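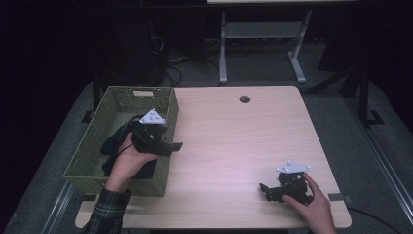

I have checked the first 80 episodes of the cloth task and I want to propose one change before we record the next 200. In many of them the left gripper goes down into the basket and presses on the cloth while the right one only stays near the table corner. For the dark blue cloth this is a difficulty, as it lies bunched in the near half of the basket and the left wrist must work over the rim. I would like the right hand to start closer to the basket, so that the policy sees both grippers take part from the beginning.

Also please keep the marker plates turned up during the whole episode. I lost the pose in 11 percent of the steps in my part, and I had to throw these pieces away.

Precious Javier wrote:
> Do we need to change the cloth position for every episode?
> On Tokbridge we moved it only after each 100, and the
> training was fine for us. It saves much time for the operator.

I think for every episode is better. With Plokomden data we kept the same position too long, and the model learned the place and did not look at the cloth. If the time is a problem, every five episodes is also acceptable for me.

The files until number 351 are on the Fajardo disk. Please do not rename them, my script reads the old names.

Regards,
Jericho Pascual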